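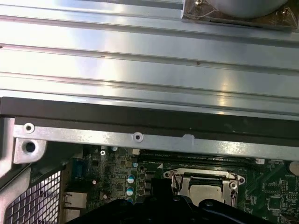 **Gilbert** is a home-built robot arm made by Ezequiel Carretero and Awuor Mfinanga at the Prerton shared workshop. Work on it began in June, and it was first shown to other members in July 2020. The arm is used for practice on desktop computers with the cover off, where the gripper has to reach in over the motherboard and stop short of the processor in its socket. A metal rail runs just above the memory slots. Gilbert has six joints and cost over £300 in parts. Its control program, Pondska, is 1,918 lines long and was written by Mfinanga.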